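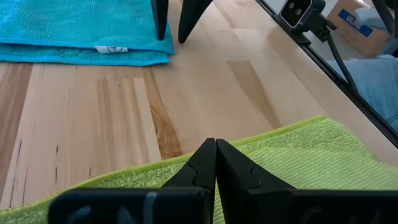 Kuduvgate – December

Topic: Flu shot trial at the Auer clinic, anyone signed up?

millrace44
They are looking for 3,000 adults for a new flu vaccine study and the Auer clinic is one of the sites. It pays $1,460 if you finish every visit. I have the consent form on my kitchen counter and haven't signed. Has anybody here done one of these?

pat_o_lantern
I did a shingles one a few years back at a different place. Blood draw, shot, sit in a chair for half an hour, go home. Then a phone diary every night for a week. The diary was the worst part.

dunlin
How many visits is this one?

millrace44
7 visits over the winter, plus calls. You get paid per visit, so if you drop out you keep what you earned up to then.

gregorian_pants
I'd pass. There's a perfectly good flu shot at the pharmacy that takes five minutes. Why be the test subject for a new one?

pat_o_lantern
Somebody was the test subject for the pharmacy one too. Besides, by this stage they have usually given it to smaller groups first. Ask which phase it is. It should be in the form.

gregorian_pants
"Usually" is doing a lot of work there. My objection is the money. Almost $1,500 makes people skip the side effects page.

dunlin
I don't agree with that. It's 7 trips to Auer in winter, and the bus from Kisard takes forever. They ought to pay for people's time.

wukolitz_rd
Enrolled last month, second visit done. Sore arm and a headache the first night, fine after that. I don't know if I got the new one or the regular one – they won't tell you until the study ends. Read page 4 of the form before you sign. It says who pays if you get sick from the shot, and you can't get another flu vaccine while you're in it.

millrace44
Just read page 4. Didn't know about the other vaccine part. I take blood pressure pills, did they care?

wukolitz_rd
They asked for a list of everything I take. Call the study nurse, and I'd ask your own doctor as well.

gregorian_pants
On that we agree.

millrace44
Calling in the morning. Will post what they say.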